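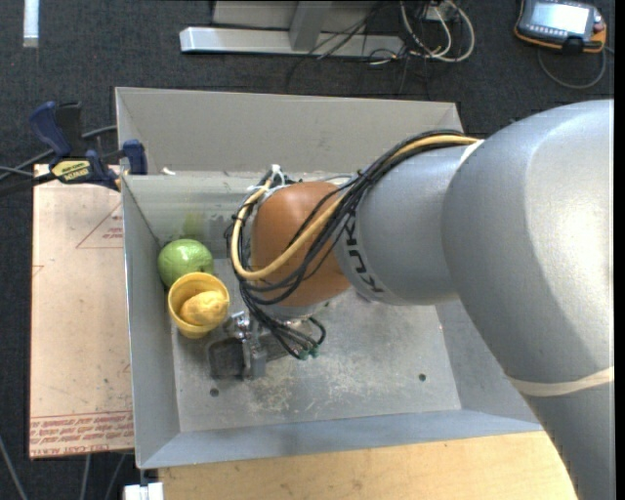
KUKA arm over an open metal bin

Larnano Artist Registry — Progress Report to Promari, February

Work in this period covered account screening and the review queue. The sign-up form on the Plukdale server was replaced in the first week. New accounts now need a confirmed email address and a short statement of medium before a profile page is created.

The old queue held 1000 pending requests. Of these, 263 were released to members after manual review, and 168 are on hold until the applicant answers a follow-up message. The rest were deleted as automated entries. Requests on hold expire after 3 months.

Portfolio uploads were moved to the Rey storage module. File names with accented letters failed during the first transfer and were loaded again under numeric names. Links from older member pages still point to the former paths — redirects are in testing.

Spending is within the approved budget line. No change to the grant schedule is requested.

Next period: finish the redirects, close the hold list, and open the events calendar to confirmed members.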